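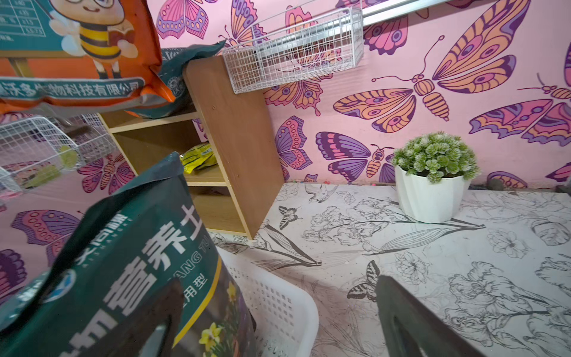 Bags by a pale wooden shelf, the orange one with a bee who reads.

The Bag Stays When the Shop Is Gone

In the town of Salem, where I rented a room for 13 months, there was a seed and grain shop named Bultlow. It closed in May. I did not buy much there, but I still have two of its bags in my kitchen, and I think of the shop more often than I did when it was open.

Packaging is the part of shopping we are supposed to throw away. Still, in every home I have visited there is a drawer or a corner where the bags live. People keep the ones with a good picture. A bee, a rooster, a smiling sun – these small characters were drawn to sell something, and then they stay in the family for years.

Old shop owners in Sollden told me that in their youth a sack was chosen for its cloth. A flour sack became a towel, later a rag for the stove. The mill that printed its name in strong ink made the housewives angry, for the name did not wash out. So the mills changed to paper labels, which came off in water. I find this a very polite kind of advertising.

Woven plastic came later and changed the habit only a little. Such a sack is light, it does not rot quickly, and it can carry potatoes, sand or winter clothes. In the market at Miren I saw sellers who sat on full ones and made rain covers from empty ones. The print becomes pale in the sun, first the red and then the rest, until only the shape of the letters can be read.

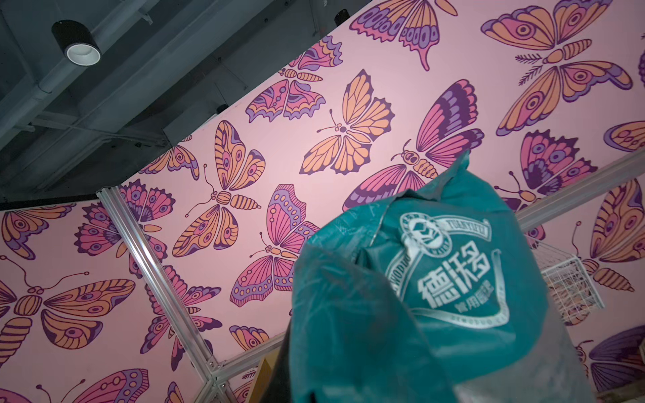

What the Drawing Must Do

A designer of such bags has a difficult task. The picture must be understood from 3 meters away, by a person who is tired and maybe cannot read the language. It has to survive folding. It is printed in few colors, as each color costs money. In the old Bultlow bags the blue is always a little beside its line, and the farmer on the front seems to have two hats.

I once tried to draw a bag myself, for the honey of my neighbors. They wanted a bear. My bear looked like a dog, and the honey was sold in plain jars that year. The paper with the bear is in the drawer too, under the bags from Bultlow.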